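16 October 2021

Home late, feet sore, kettle on. I promised myself I'd write this up before bed because by tomorrow I'll have muddled half of it, and Mechthild will want the full story over lunch.

So, I finally went to see Shengli's robots! He's been asking me since last November, and I kept putting it off, mostly out of shyness (I clean houses for a living, what would I say to a roomful of engineers?). But he wanted somebody who really knows housework, and I've had 17 years of other people's kitchens, so off I went with my good shoes on and a tin of shortbread for everybody.

The first thing I took to was the tape. It's the same blue painter's tape I have in the hall cupboard, laid out in squares, and Shengli says it gives them a way of talking about where a thing is meant to go. I told him I do much the same in my head when I wipe a bench, square by square, so nothing gets missed.

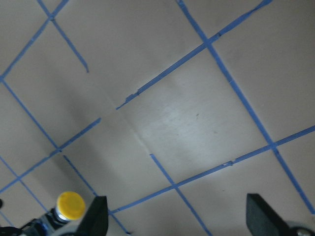

The gripper's own look at the tape, nicks and all.

It could do with being laid again, that tape. I offered, and Pankaj laughed and said I could start on the Monday shift if I liked, but he wasn't saying no either!

We had a long natter, Pankaj and I, about what these arms can manage. He was very fair about it. Picking up a cup they know, from a spot they know, is coming along nicely. A wet cup, or one with a teaspoon still in it, or a cup tucked behind the toaster where my Mrs. Plattner likes to leave hers, is another matter altogether. He told me they'd logged 1,000 tries at one small tidying job and he still wouldn't trust it with his mother's china. I liked him for that.

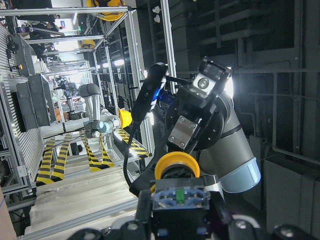
What I told them about the washing-up

Well, they asked, so I told them. I said the carrying and the stacking are the least of it. Most of my day is deciding: is that letter rubbish, is that jumper dirty or only dropped, does the plate with the crust on it belong to somebody who's coming back for it? Shengli wrote that down, bless him. He asked me to name the chores I'd hand over tomorrow, and I got to 11 before I had to stop for a drink of water. Top of the list was carrying the laundry upstairs, then anything to do with ovens.
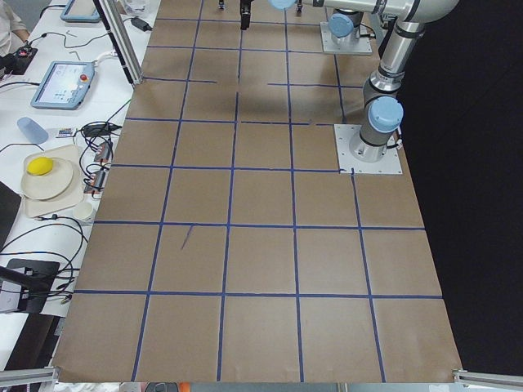

I did ask about folding a fitted sheet, and there was quite a silence. I can't do one properly myself, so no hard feelings there.

My guess, for what it's worth, is that the shop floor will get them long before my ladies do. Things stay put in a factory. In Brigitta's house even the colander moves. Still, I came away fonder of the whole business than I'd expected, and Shengli wants me back in November to look at how they load a rack. Must remember to get my tin back from him, and to ring Mechthild about lunch.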